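Dogbe Roster Desk
Posted 14 February 2023 by Iddrisu Frimpong

Appointments software for district and county governments. Keeps track of who holds which post, who was moved, who was let go and on whose signature. Version 4 now shipping to all offices on the Sostuteo plan.

What it does. You load your list of posts once. After that every appointment, transfer, suspension or removal goes in as a single entry with the letter attached. The public list builds itself from the entries. No more retyping names the night before a release, no more two lists going around with different deputies on them.

Likcombe County was first to run it through a full reshuffle, last September. 174 posts, 101 of them kept, the rest moved or dropped. List went out same afternoon. One mispelled surname, fixed in the entry and the public page caught up by itself.

New in version 4
- Acting officers get their own status. Before, you had to fake it with a note.
- Suspended stays seperate from dropped. Clerks asked for this more than anything else.
- Deputies can be listed under the post or under the district, your choice.
- Embargo time on any list. Set it and the page stays blank till then.
- Side by side compare, old list against new. 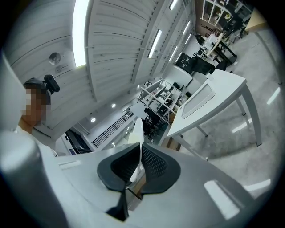

Two ways to buy. Desk license is $239 per seat per year, good for smaller offices where one or two clerks handle the lists. Office license is $1321 a year, unlimited seats, includes the public page and the letter archive. Both come with phone help on working days. Import of your old lists is free if they are in a spreadsheet. Scanned paper costs extra, ask for a quote, depends on the handwriting mostly.

Records. Every change is kept with a time and the name of the user who made it. Entries can be corrected but not erased, so if a post gets challenged in court or in the assembly, the trail is there. Export to print or spreadsheet. Pukstead district office prints theirs and binds it every quarter, works fine, just set margins to wide.

What it does not do: payroll, leave, vetting. There is a link out to payroll for offices that want it but we dont support the other end.

Needs a current browser and a connection. Offline entry works on the desk license only for now, office license to follow. Training is half a day, at your place or by phone. Bring a real list, goes quicker that way.

Upgrading from version 3: back up first, then run the update from the admin menu. Old embargo notes will not carry over, reenter them by hand.

Contact: Dogbe sales and support desk | © 2023 Dogbe | Back to top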